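Skundus Open Day

The Skundus Open Day is a yearly public demonstration of two-arm robot handling, held at the Rotich building on 5th December. It grew out of a private showing for suppliers and was opened to the public after the Stonel workshop moved to the same site. Attendance at the most recent event was more than 800. Entry is free, but places at the main demonstration are limited to 20 per session.

The main demonstration is run in simulation and shown on a large screen. Two white arms are mounted on one light wooden table, with a black mat between them and a short dark cylinder on the mat. A white block and a few thin pieces lie elsewhere on the tabletop.

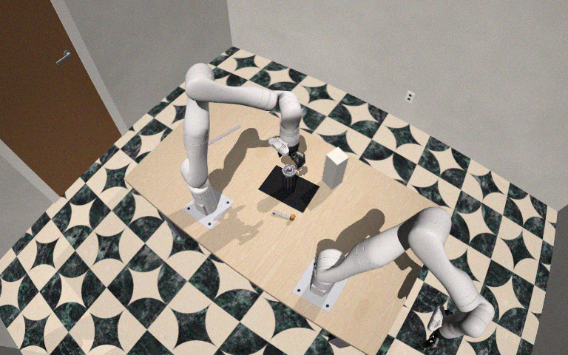 Skundus / Robot Handling Group / Public Events

Each session begins with a talk on how the arms are controlled. An operator then moves one arm while the other stays parked with its gripper past the edge of the table. Visitors may ask for the arm to be stopped at any point, and the operator will explain what the control program, called Ostent, is doing at that step. Sessions were first set at 100 minutes. They were cut in length after the second year, when the afternoon groups ran into the evening.

A close view from the gripper is shown along with the room view. It takes in the black surface, the wood grain and part of a round dial with white tick marks and small numerals. The arm's own shadows cover much of the black surface in this view, and the talk uses them to explain why lighting matters to a program that works from camera pictures.
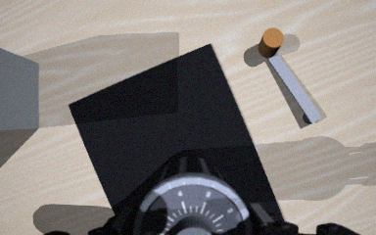

Rotich wrote in the visitors' book that the talk on shadows was the most useful part of the day, but that the operator should have run the same move again with the lights changed. A lighting segment was added to the program the next August and has been kept since. It uses a single move, repeated with the light in a new position each time.

The room used in the simulation has a tiled floor in cream and dark green, plain gray walls and a brown door. The layout can be viewed from several sides, and the high view is used when the reach of the arms is discussed.

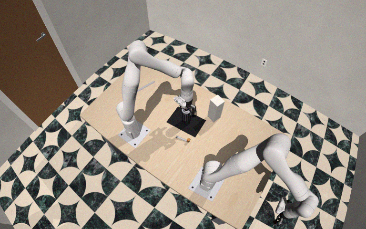 Reach is treated in the last part of the session. The operator enters a target point and Ostent reports whether the arm can get to it without touching the table or the other arm. Points suggested by visitors are tried in the order received. A printed sheet with 120 sample points is handed out at the door for use at home with the free version of the program.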